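**Opinión – 7 de enero de 2025**

El kit de agarre Murnen, que Gronen vende desde julio, se anuncia como solución general para manipular envases. Me parece una promesa excesiva. Los dedos flexibles se adaptan bien a superficies curvas, pero la ficha técnica no indica la fuerza de cierre con la lata ya abierta, cuando la pared pierde el apoyo de la presión interna. Famska publica ese dato en su modelo equivalente – y cobra un 12 % menos.

El montaje exige 14 tornillos y casi 35 minutos. Es aceptable. Menos lo es que la calibración dependa de un servicio anual de Ondieki, sin alternativa local. 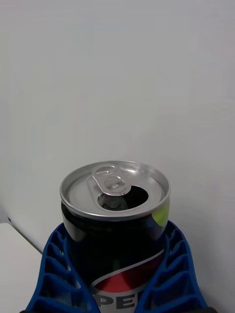

Yo compraría los dedos sueltos y prescindiría del contrato. Para series cortas, de 20 piezas o menos, basta con ajustar el cierre a mano y anotar el valor.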